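**Jorkau 2110 cabin air filter, two winters in**

I bought the Jorkau 2110 because the dealer wanted 80 dollars to change a cabin filter and I have hands. The filter comes in a plain box with an arrow printed on one edge and instructions that say, in full, "install filter." Fair enough.

Fit is good. It slid in behind the glove box on the first try, which I can't say for the Hisus I had before it. That one had to be folded like a taco and came back out the same shape. The job took me 10 minutes, most of them spent getting the glove box damper to let go.
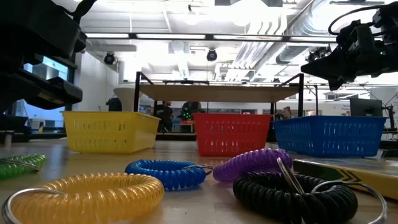
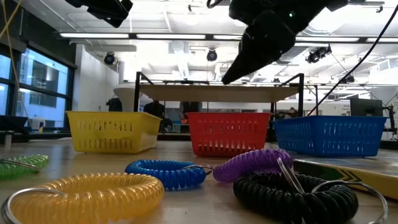

Airflow at the lowest fan speed is better than with the Hisus, and the wet-dog smell left within a day. The dog did not. The charcoal layer seems to give up before the rest of the filter does, so by May I was smelling every diesel pickup in the county again. Rudum makes one with a thicker charcoal layer, but it costs more and I'm cheap.

Gripes: the foam strip along one side peeled at the corner, and the arrow doesn't say whether it means airflow or "this way up." I guessed airflow. The car hasn't complained.

I've ordered 2 more from Escobar Auto Supply, who ship them flat.

Four stars.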